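Does folding really save space?

Grown-ups say it all the time. "Fold your clothes and they'll take up less room!" But have you ever checked? Plenty of things get repeated for years without anyone testing them, so let's be a bit suspicious.

What folding can't do

Folding doesn't make cloth smaller. A towel has the same amount of cotton in it whether it's in a neat square or in a heap behind the door. Put both on a scale and you'll get the same number. Fold a piece of cloth in half and it covers half as much floor, but now it's twice as thick. Fold it again and you have four layers.

So where does the saved space come from? Air! A scrunched-up shirt is full of little caves and tunnels. When you press the layers flat, a lot of that air gets pushed out.

Notice the word "press". If you fold something and leave it puffy, you've kept a good deal of the air. Your hands do much of the work. Spread your fingers wide and lean on the cloth a little. A hard, smooth floor is handy for this, as long as it's clean. 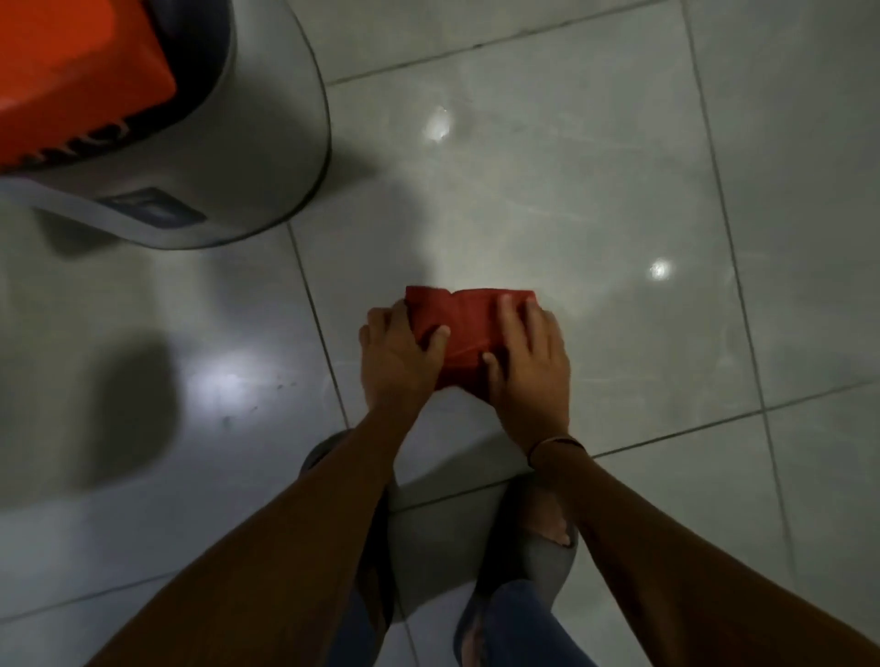
What about the "magic" folds?

You may have seen videos that promise a shirt folded in two seconds. We tried one at the Siltwood library club. Conall Flanagan, who is nine, got a lovely rectangle on his 11th go. Before that he mostly got knots. The trick is real, but the two seconds leave out all the practice.

Some people also say rolling beats folding. Maybe. Tzu-hsuan Yu rolled her T-shirts tightly and they fitted her backpack well. Then she rolled a thick jumper and it sprang open like a hedgehog. We wouldn't believe anyone who says one way is best for everything.

And do the corners have to match perfectly? We don't think so. A wonky corner takes up hardly any extra room. Neat corners do help a tall pile stay up, though.

Test it yourself

You'll need a cardboard box and a pile of clean clothes.

1. Drop the clothes in without folding them. Don't squash them. Mark how high they reach.
2. Tip them out, fold each one and press it flat.
3. Stack them in the same box and mark the height again.
4. Now try the first way once more, but squash the heap down hard with both hands.

Step 4 is the sneaky one. A squashed heap might come close to your folded pile. If it does, was it the folding that saved the space, or the squashing? Take your hands away, wait a minute and look again before you decide.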